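Kit de manutenção Troltix para pinças de dois braços

Quem trabalha com tecido sabe como os dedos de uma pinça se gastam depressa, e foi a pensar nisso que a Troltix preparou este kit — tudo o que é preciso para cuidar da célula com calma, sem parar a semana inteira. Traz 2 pares de dedos, parafusos de reserva e um pano para as lentes da câmara de punho.

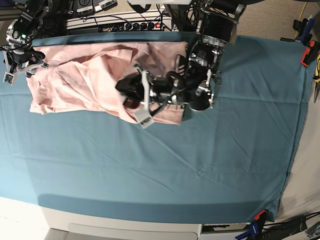
Pinça do braço esquerdo numa prega de tecido rosa, sobre mesa forrada.

Recomendamos, com todo o carinho, rever os dedos a cada 90 horas e reapertar os suportes às 300. Prenda bem o pano da mesa com grampos antes de recalibrar, e verifique se os cabos correm soltos junto ao punho.

Referência: 131
Dúvidas de montagem: Pendo Kombo, oficina de Urnthorpe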